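Pre-run checklist for simulated grasping sets – with my comments
Tarnthorpe bench, February round
Filled in by Flynn Doolan

I've left my notes under each line again. The tick boxes on their own weren't much use to the training side last time, and I'd sooner ramble a bit here than answer the same three emails. Skip whatever you know already.

1. Scene file loads and matches the job sheet
OK. It took two goes. The first time I'd picked up the old Zoubi table by mistake (same name, different folder, who does that?) and I only spotted it when the lighting looked wrong. I've renamed the old one so it sorts to the bottom of the list.

2. Random seed written down before starting
OK – 3553. It's in the header of every episode as well, but please keep writing it on the sheet. The header got wiped in the Rurenex export last time and the sheet saved us.

3. Episode target agreed
OK. 1000 for the full set, with 400 of those on the round objects. Treltari wanted more round ones. I said let's see how the first 400 train before anybody sits through another evening of it, and they were fine with that.

4. Both fingers open fully and close evenly
OK. I opened and shut the gripper ten times from the keyboard and watched the joint readings. The left one lagged slightly on the first close and then behaved itself. I'd like to see that again before I call it a fault, so it's a note for now.

5. Controller dead zone
NEEDS ATTENTION. The stick drifts when you let go of it. It's tiny, but it shows up as a slow creep at the start of each example, and the model will happily learn the creep along with everything else! I've widened the dead zone one notch. Whoever runs the next batch, have a look at the first few traces and put it back if it feels sluggish.

6. Object physics sensible
OK after a change. Friction on the speckled ball was set so low that it shot off like a bar of soap. I've put it back to the default and saved that as part of the scene. Drop test is fine now, a small bounce and then it settles.

7. Wrist view shows the object and both fingertips before the close command
OK. I check this one by eye and I'm fussy about it. If a fingertip hides the object at the start, the example goes in the bin, however nice the grasp is afterwards. What I want is a finger either side and a gap you can see on both.

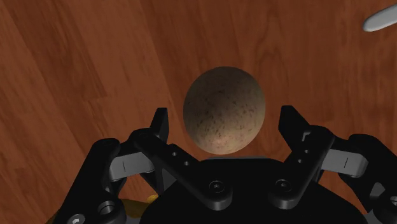
Picture: simulator render, Tarnthorpe bench / F. Doolan

Fingertips more or less level with each other, ball between them, clear space left and right. I'd pass that every time. Other objects on the table are allowed, by the way, so don't reject a start view just for the bit of yellow low down on the left or the pale thing poking in at the top right. The model needs to cope with a bit of clutter.

8. Failed grasps kept and labelled
PARTLY. We're keeping them, good, but 300 of the older ones only say "fail" with no reason. Slipped, missed and pushed away are three different things to a learner. I've started going back through them and I'm slower at it than I'd hoped. Help welcome – bring biscuits.

9. Disk space and backup
OK. Plenty of room. Backup runs at 6 pm, so don't be halfway through an episode then or it'll stutter.

Result: fine to start, with item 5 to be looked at again after the first batch and item 8 still open. Initialled FD.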